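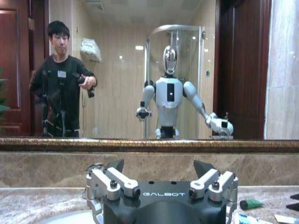 短時間運動の分割実施が継続率に及ぼす影響
健康科学演習 最終報告書
提出日:2019年10月30日
報告者:Thảo Hứa

1. 背景と目的
通学とアルバイトで日中の時間が埋まる学生にとって、まとまった運動時間の確保は難しい。本演習では、1日の運動を1回で行う場合と、朝・昼・夕の3回に分割する場合とで、4週間後の継続率に差が生じるかを調べた。体力指標の変化は副次項目とした。

2. 対象と方法
対象は運動部に所属しない学部生38名である。学籍番号の末尾が奇数の者を一括群、偶数の者を分割群とした。期間は9月の4週間とし、メニューは両群共通でスクワット、壁腕立て伏せ、踏み台昇降とした。分割群は各回10分、一括群は同じ総時間を連続して行った。
記録には歩数・心拍記録アプリKamenを用い、実施時刻と自覚的運動強度を各自が入力した。入力が翌日正午までにない場合は未実施として扱った。継続率は、予定日数に対する全メニュー完了日数の割合と定義した。

3. 結果
継続率は分割群で91%、一括群で59%であった。一括群の未実施は第2週後半から増加し、補講期間と重なる。分割群では昼の回の欠落が目立ったが、多くは同日夕方に補われていた。補填した回も完了に含めたため、分割群に有利な集計となった可能性がある。
自覚的運動強度の中央値は両群とも「ややきつい」であった。安静時心拍数には、期間の前後で明確な変化を認めなかった。

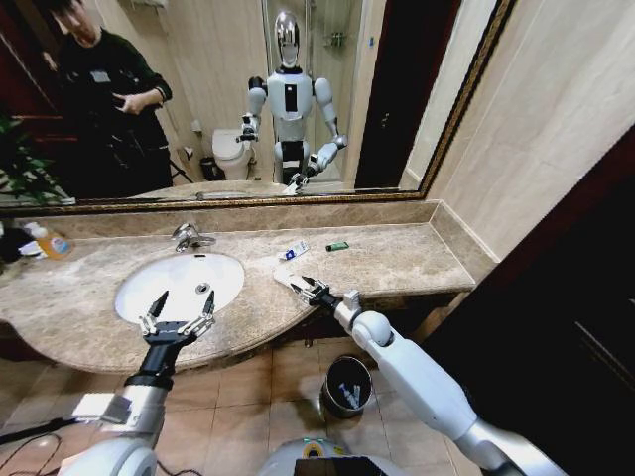
4. 考察
分割群の朝の回は、起床後の洗面や着替えに続けて行った者で欠落が少なかった。既存の生活動作に運動を接続する方法は、開始時刻を固定する方法より予定変更の影響を受けにくいと考えられる。ただし、実施場所は統制していない。踏み台の高さも自宅の段差で代用した者がおり、負荷は均一でない。
群分けは無作為化に準じた簡便法であり、居住形態の偏りを補正していない。事後の聞き取りでは、一括群に片道の通学時間が長い者が多かった。

5. 今後の課題
(1) 補填を認めない基準での再集計
(2) 踏み台の高さの統一
(3) Kamenの入力遅延と実施忘れの区別
(4) 試験期間を含む8週間での再調査

付記
心拍データの書き出し形式は付録A、参加者への説明文書は付録Bに示す。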